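The Blue Mat

The shop on Gallardo Street had been a chemist, then a travel agent, then nothing at all for a long while, and when I got the keys I walked in and laughed out loud. White walls! White everything! After 10 years of selling sandals off a folding card table at the Grernine market, with the wind flipping my price tags and the neighbouring stall frying onions into my stock, I had a door that locked.

I'd bought the table from a dentist who was closing up. It went in the back room, hard against the wall, and I wiped it down with vinegar and hot water until my sleeves were soaked through. Then I stood and looked at it. I must have looked for a good part of the afternoon. I had boxes stacked to my shoulder in the hallway and I couldn't bring myself to put one thing in the middle of it.

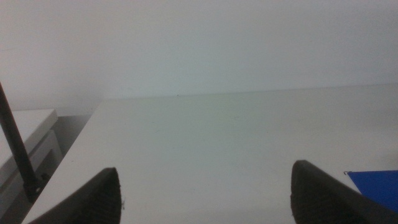
My sister rang while I was standing there and asked how the unpacking was going. Brilliantly, I told her. I hadn't opened a box.

The trouble was that I wanted the first thing to be right. Everyone who came into the back room would come to have a sandal fitted or fixed, and I had an idea of them sitting on the stool with one bare foot swinging, watching their shoe get the sort of attention you'd give a violin. You can't do that on a bare table. Put a pale shoe on a pale table and it's gone, you may as well be fitting a cloud. It needed a colour under it.

I went through the lot. The green felt from Mum's card nights made everything look seasick. A tea towel rucked up. I had a grey placemat from Pritico, the homewares place that went under, and it was so gloomy I put it straight in the bin and then took it out again, as I can't throw away a placemat. And then, at the bottom of the box marked KITCHEN/MISC, under the cheese grater, there was the blue.

Oh, it was blue! Swimming pool blue, first day of the holidays blue. I'd bought it in January for some purpose I couldn't remember and never once used it. I laid it down flat and smoothed it with both hands, and the whole room woke up. I went out to the hallway, opened the nearest box and pulled out the first sandal my fingers touched.
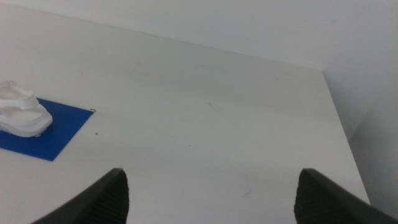
White on blue, at the quiet end of the table.

I rang my sister back to tell her. She said, "You rang me about a mat?" and I said yes, I did, and I'd do it again, and she should come and see it before the customers wore the shine off.

She came that evening with dumplings and we ate them in the hallway, sitting on boxes, so as not to get soy sauce near anything. She is not a sandal person. She has worn the same black runners since her twenties, or replacements so faithful you'd never know. But she wandered into the back room with her chopsticks still in her hand and stood there a bit.

"It wants to be in the middle," she said.

"It's fine where it is."

"It wants to be in the middle and closer to the front, where you can get at it. And try a pair with some colour in the straps."

I hate it when she's right, and I love it too. We shuffled the mat along, she said left, I said my left or yours, and we found a spot we could both live with. Then we went digging. I had a style called the Evix that I'd ordered far too many of, 113 pairs, in a fit of confidence after one good summer weekend. Thick white sole, and then these cheerful straps over the top, the kind you want to fiddle with the minute you pick it up. 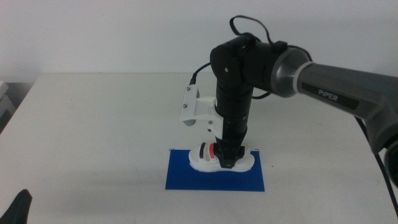 Red strap, black strap, thick white sole: much better.

"There," she said. "Now it's a shop."

I had spent nearly 2000 dollars on a sign for the front window and it hadn't felt like a shop until then. We pulled out every other colour after that, trying them one by one on the blue, and with each one we both said "ooh" as if we'd never seen a shoe before. The dumplings went cold. Around ten she started on the boxes in the hallway without being asked, slitting the tape with my good scissors, and I let her.

When she left she was carrying a pair of sandals in her size. She said they were only for the garden.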